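Sorting out hangers that come apart

Folding and clip-together hangers save space in a suitcase or a narrow wardrobe, but the parts soon end up in a heap at the bottom of a drawer. A little time at a table puts this right.

Clear a table first and put down a board or an old sheet in a plain pale colour. Small clips and hooks show up well against it, and they are less likely to roll off. Tip everything out in one go. Sorting a handful at a time means you keep finding the missing half of something you have already put away.

Keep an open basket at your side for the pieces you have checked. One with holes in the walls is fine for larger parts, though anything narrow can slip through, so line the bottom with a tea towel if yours has a wide weave.
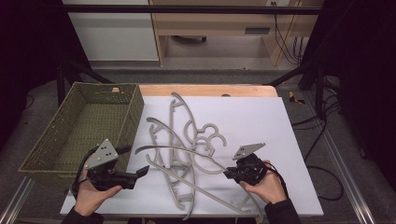 Start with the long pieces. Bars and curved arms lie across everything else and drag the small parts about when you pull from underneath. Lift them off the top and lay them side by side. If two are hooked together, turn one until the curve slides free – tugging is how the notches get broken.

Hooks come next. Run a finger round the inside of each one and feel for rough spots, which will catch on knitwear. A few strokes with a fine nail file will smooth them. Throw out any part with a white crease in the plastic, as it will snap under a coat.

Wash the good pieces in warm water with a drop of washing-up liquid, rinse, and leave them on a towel overnight. Don't use the dishwasher. Thin plastic warps in the heat and the joints never fit properly afterwards.

Put together as many as you need and hang something light on each before trusting it with a jacket. Spare parts can go in a freezer bag with a label. I keep mine to 5 spare hooks and 9 bars, and the rest go out.

Reader's tip from Catriona Swanson, Herndale: "Wind a rubber band round each end of the bar and strappy tops stay put."

Last updated August 2025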